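Demonstration operators, handheld gripper - Padumstead site

Dewan is hiring part-time operators to record household and tabletop tasks with a handheld gripper. The recordings are used to teach robot arms to do the same tasks. The work is paid by the hour, and you do not need a background in robotics.

Posted June 3, 2022. We will keep reading applications until all places are filled.

What the job is

You hold a gripper in one hand, squeeze the handle to close the fingers, and do a short task at a table. One recording is one attempt at one task, start to finish. Then you put the objects back in new positions and do it again. A session has a task sheet that tells you what to start with, where the objects may go, and what counts as finished.

The first set of tasks for this group is cloth work: picking up a cloth, laying it flat, folding it, moving it to a marked area. Later sets cover cups and dishes, sorting small parts, and opening and closing containers. We are aiming for 3,000 accepted recordings on cloth before October, and 427 are done so far.

A smaller share of the hours is remote control. For that you sit at a desk in the next room and drive an arm with a pair of hand controllers while watching it on a screen. Operators usually start on the handheld gripper and move to remote control after they have 300 accepted recordings. You can stay on the gripper if you prefer it.

What we look for in a recording

Smooth, steady motion matters more than speed. The arm will copy your pauses and your fumbles along with everything else, so if you drop something or change your mind halfway, you mark the attempt and start over. There is no penalty for marked attempts. We would much rather have you mark one than leave it in.

Keep your free hand away from the objects unless the task sheet calls for it. Keep the gripper's view of the table clear, and do not cover the square markers on the fingers. If a marker is scratched or peeling, tell the shift lead and switch to another gripper.
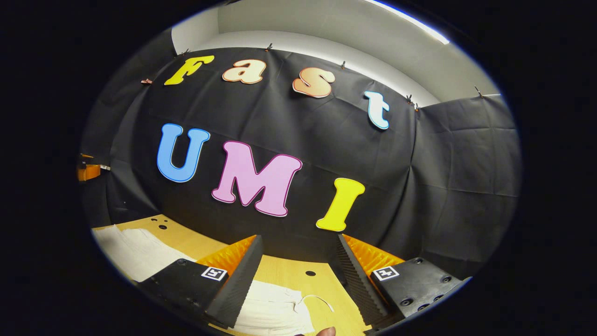 Sessions run for three hours with a break in the middle, plus shorter breaks whenever you need them. The gripper is not heavy, but holding it up for a long stretch tires the wrist and forearm, and we ask everyone to stop when it starts to ache. You can stand or use a stool.

The work is repetitive. You may fold the same cloth for a whole session. Some people like that and some find it hard after a week or two, so please think about it before you apply.

Hours and pay

Operators work between 9 and 18 hours a week. You choose your sessions from a schedule that goes out two weeks ahead, mornings or afternoons. Evening sessions may be added later in the year. Pay is the same for handheld and remote control work, and training is paid at the full rate. You are paid for time on site, including setup and breaks, and never by the number of recordings. Anyone who reaches 1,000 accepted recordings is offered shift lead training, which has a higher rate.

Training

Training takes two sessions. In the first you learn to hold and close the gripper, start and stop a recording, and mark a bad attempt. In the second you work through a real task sheet next to an experienced operator and look at your own recordings together afterward. If either side decides it is not a good fit after that, you are paid for both sessions and that is the end of it.

You should

- be 18 or older and allowed to work in the US
- be able to use one hand steadily for several minutes at a time (left-handed operators are welcome)
- have normal or corrected vision
- be able to follow written instructions and stick to them
- be able to commit to at least eight weeks

Experience with sewing, kitchen work, lab work, packing or anything else done carefully by hand is useful. So is experience with games or drones if you are interested in remote control. None of it is required.

About your data

The gripper camera records the table, the objects and sometimes your fingers or sleeve. It may pick up other parts of the room. No sound is kept. Please leave rings, name badges and anything with personal details in a locker before a session. You will get a consent form with your offer, and you can ask us questions about it before signing.

Where

All sessions for this posting are at the Padumstead site. Parking is free, and the Selard bus stops at the end of the street. We have a second site at Grerkdale that does kitchen tasks only. If Grerkdale is closer for you, say so in your application and we will hold it for the next round there.

How to apply

Fill in the form on our jobs page and choose "Demonstration operator, Padumstead." Tell us which hours you are free, which hand you write with, and in a few lines, any work you have done with your hands. A resume is optional. We reply to every application, normally within ten working days, and invite people to a 30-minute visit where you can try the gripper before deciding.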